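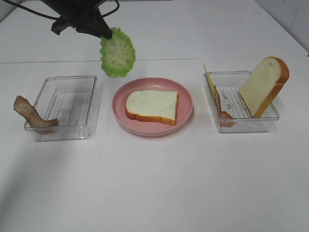

租地种菜第一年的记录

2020年11月25日

地里的东西上个礼拜收干净了，趁还记得住，把这一年的事情写下来。去年有几位读者问我怎么申请菜地，我一直没有回，这篇里一并说了。

我们住的这一片叫 Cikent，在城的东边，早先是砖厂和仓库，后来砖厂关了，地空出来，一部分盖了楼，剩下靠铁路的一长条划成了小块菜地，租给附近的住户。菜地最里头有一堵老砖墙，墙上嵌了块石头，刻着1851，应该是砌墙的年份。墙朝南，太阳晒一天，傍晚摸上去还是温的。靠墙的几块地最抢手，排队要排好几年，我拿到的那块在另一头，挨着水龙头。

面积是11平方米。听上去很小，真正蹲下来拔草的时候就不觉得小了。

申请和费用

申请要去区里填表，附住址证明，然后等。我等了两年多，中间换过一次电话号码，忘了去更新，差一点错过通知。所以填过表的人，换了电话一定要去改。

租金一年80，水费包在里面。另外要交一份钥匙押金，退租时还。工具棚是公用的，里面有铁锹、耙子和两辆独轮车，有一辆的轮子一直漏气。大部分人还是自己带工具，我也带自己的。小铲子、剪枝剪、一把窄锄头，够用了。

合同上有几条要留意：不许搭超过人高的棚子，不许种树，连续六周不打理会收到信。我夏天回了一趟老家，走之前跟隔壁地的 Pilar Ocampo 说好，请她帮我浇水，她浇得比我勤，回来以后黄瓜长得很吓人。

土

刚接手的时候，这块地荒了有一阵，面上是茅草，往下一锹是碎砖。这里以前是砖厂，大家的地里都有碎砖。我起初想把砖全拣出来，拣了两个周末，堆了一小堆，再往下挖还有，就停了。小块的留在土里，没看出对菜有什么妨碍，只有萝卜长得歪，碰到砖就分叉。

土本身偏黏，下过雨踩上去粘鞋，晒干了又裂口子。管理处每年春天会运来一车堆肥，先到先得，我去晚了，只推到半车。后来在 Henríquez 街的园艺店买了几袋 Stiser 的腐殖土，掺进去，翻了两遍。这个牌子不算便宜，里面树皮多，第一年保水还不错，单独用大概不行。

石灰我没有放。测过一次酸碱度，接近中性，就没有动它。测试纸是网上买的，准不准不好说，反正种下去的东西都活了。

茅草的根比较麻烦，白色的，一节一节，断一截就能再长出来。我的办法是翻土的时候用手捡，捡出来装袋子扔掉，不进堆肥箱。到了夏天还是有冒头的，见一棵挖一棵。有人建议铺黑色的膜闷一年，我舍不得空一年，没有铺。

种子从哪里来

一部分是从 Gidico 种子社寄来的。他们的目录印得很朴素，只有文字，每个品种两三行，写多少天收、耐不耐寒。包装纸袋上手写批号。我订了菠菜、豌豆、两种生菜和一种矮生四季豆。豌豆的发芽率最好，菠菜最差，可能是我播得太晚，天已经热了。

另一部分是邻居给的。菜地的人喜欢换种子，到了春天，工具棚的窗台上会摆出一排小信封，谁要谁拿。我拿过一包写着"豆，紫花"的，字迹很潦草，种出来是扁豆，花确实是紫的，豆荚也带一点紫，炒了以后变绿。这种扁豆爬得很高，我的架子不够，最后爬到了 Pilar 那边的篱笆上，她说不介意，但收的时候她也摘，我们平分。

苦瓜的种子是从老家带来的。壳很硬，直接种下去半个月没有动静。第二次我用指甲钳把尖的一头剪开一点，泡一夜温水，再用湿纸巾包好放在暖气旁边，几天就出了芽。

五月

五月是最忙的一个月。番茄苗、黄瓜苗、辣椒苗都要从窗台搬到地里，搬之前还要先在外面放几天适应，早上端出去，晚上端进来。我家在四楼，没有阳台，只能端到楼下院子里。有一天忘了端回来，夜里降温，辣椒苗叶子发白，死了一半。后来去集市补买了几棵，补的那几棵反而长得更结实。

当月的安排我贴在冰箱上，现在还留着，抄一遍：

月初，四季豆直播，行距留一脚宽。番茄搭架子。
中间，黄瓜和苦瓜移栽，盖无纺布。
月底，生菜第二批，播在豌豆架子的背阴处。拔第一批小萝卜。

实际上没有完全照做。中间那一周一直下雨，地里进不去人，苦瓜晚种了一周多。无纺布被风刮跑过一次，挂在铁路边的栏杆上，是 Renato Olivares 帮我捡回来的。他的地在路口，进出的人都要经过他，谁家丢了什么，问他一般能问到。

一本旧书

冬天在旧书摊买到一本种菜手册，1942年印的，纸很黄，书脊裂了，前一个主人在页边用铅笔记了很多字，哪天下种，哪天下霜，哪个品种"不再种"。手册是战时印的，讲的是怎样用一小块地供一家人吃一年，所以土豆、卷心菜、胡萝卜占去大半本，番茄只有一页，还注明"若有余地"。

里面的轮作表我照着用了。把地分成三份，一份豆类，一份根茎，一份叶菜，每年往前挪一格。手册上的地比我的大得多，缩小以后每份只有几步宽，挪来挪去意义可能不大，不过排种植计划的时候省事，不用每年重新想。

书里也有不能照搬的。比如杀虫那一章，推荐的几种药现在都不让卖了，看个热闹就行。还有一页教人用煤灰撒在洋葱行间防虫，我们这里没有煤灰，也没有试。

铅笔字里我最喜欢看的是天气。有一行写着"霜，豆全黑"，后面没有再写豆子的事，下一行就是买土豆种花了多少钱。我现在也照这个样子记，每次去地里写一行，写不出来就写天气。

虫和病

蚜虫从六月开始有，先在蚕豆尖上，黑压压一片。掐掉顶尖，能去掉大半，剩下的用水冲。蚕豆本来也该打顶了，顺手的事。

蛞蝓是最难对付的。白天看不见，晚上打手电去，生菜上全是。试过的办法有：啤酒盘子，能诱到一些，下雨就废了；碎蛋壳，没有用；木板放在地上，早晨翻过来捡，最有效，但要每天去。生菜第二批基本是喂了它们。第三批我在家里育到巴掌大才移出去，损失就小多了。

番茄八月底得了晚疫病，几天之内叶子都发黑。这里夏末潮，整片菜地的番茄几乎都得，只有靠老墙的那几家好一些，墙根干燥，通风也好。我把青果子全部摘下来，一部分放纸箱里慢慢红，一部分切片腌了。病株不能堆肥，装袋扔掉。明年打算只种早熟的小番茄，大果的不种了。

苦瓜没怎么生虫，也没怎么结瓜。开了许多花，多数是雄花，后来几朵雌花我用棉签授了粉，坐住了几条。个头不大，皮色浅，味道是对的。

收和吃

原本以为种菜能省菜钱，算下来没有省。第一年买土、买竹竿、买无纺布，花掉的比收回来的多。第二年不用再买这些，会好一点。

最多的是四季豆，从七月吃到九月，吃到后来家里人看见豆角就叹气。我焯过水以后分袋冻了一些，冬天炖肉用。冻之前一定要沥干，不然冻成一大块，要用的时候掰不开。

黄瓜多的那两周，天天拍黄瓜，送了楼上楼下，又做了一坛酱黄瓜。做法是我母亲的：黄瓜切条，撒盐压一夜，挤掉水，酱油、糖、醋煮开放凉，倒进去，加蒜片和几个干辣椒，放冰箱，三天以后可以吃。糖可以少放。我第一次没有放凉就倒，黄瓜软了，也能吃，不脆。

苦瓜切薄片，盐抓一下，冲掉，大火炒鸡蛋。孩子一口也不吃。我父亲以前说人到了一定年纪自然会喜欢苦味，我是三十多岁才开始吃的。炒的时候加一点豆豉会更下饭，这边豆豉不好买，我托人带过两罐。

隔壁那排的 Shigeru Imai 先生也种苦瓜，他搭的是拱形的架子，人可以从下面走，瓜垂下来很好摘。他教我把主蔓掐掉，留侧蔓，说雌花多半开在侧蔓上。今年知道得晚了，明年试。我送了他一包扁豆种子，他回了一包紫苏，说不用管它，撒下去就会自己长，而且以后每年都会长，想除也除不掉。

冬天的地

现在地里只剩大蒜和一小行菠菜。大蒜是十月底种的，超市买的蒜头，掰开，尖朝上，埋两指深，已经出了苗。菠菜盖着布，长得很慢，能不能过冬还不知道。

其余的地方铺了一层落叶，上面压了旧纸箱，防止风吹。纸箱上的胶带要撕干净，我偷懒留了几条，明年春天翻土肯定还要再捡一遍。竹竿洗过，捆好，放在工具棚靠里的角上，写了名字。水龙头下个月关总阀，到开春再开，要用水只能自己带。

明年的打算：番茄换小的，苦瓜早种，架子加高，黄瓜少种两棵。再去登记一次靠墙的地，反正排着。堆肥车来的那天请半天假。

种子目录还没有到，到了再写。

评论

Sang Tăng：茅草根我挖了三年才算干净。铺纸板比铺膜好，烂了直接翻进土里，上面照样可以挖洞种南瓜。

阿敏：请问酱黄瓜里酱油和醋的比例是多少？我上次做太酸了。

博主回复阿敏：酱油两份，醋一份，糖看口味。醋用米醋，别用白醋。

老周在路上：苦瓜种子剪口这个办法好用，我以前都是拿砂纸磨，手疼。泡的时候水别太烫。

Tadeo Escobar：靠墙的地我排了四年，今年春天拿到了。夏天浇水很辛苦，墙根干得特别快，你那块挨着水龙头，别换了。

博主回复 Tadeo Escobar：恭喜。那我再想想。

小麦：大蒜用超市的能长吗？听说有的处理过，不发芽。

博主回复小麦：我的都发了。买的时候挑已经有一点绿芽的。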